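Ticket: Wivville route planner – path export fails
Status: Waiting on customer
Product: Sulodari Maps, Ilta plug-in

Exporting the walking route stops at 3,450 points and the file comes out empty. Shorter routes save fine. Restarted twice, same result.

Photos attached to the route:

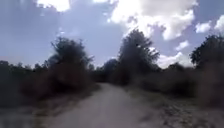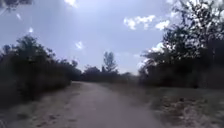
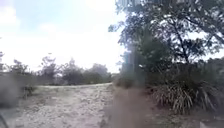
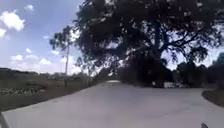
Attachments 1 to 4: the path, no waypoint labels added.

Reply from Tarigan support:
The plug-in has a limit of 1,000 points per file – please split the route into 4 parts and export each one. Set the timeout to 120 seconds first. The limit goes up in the March update.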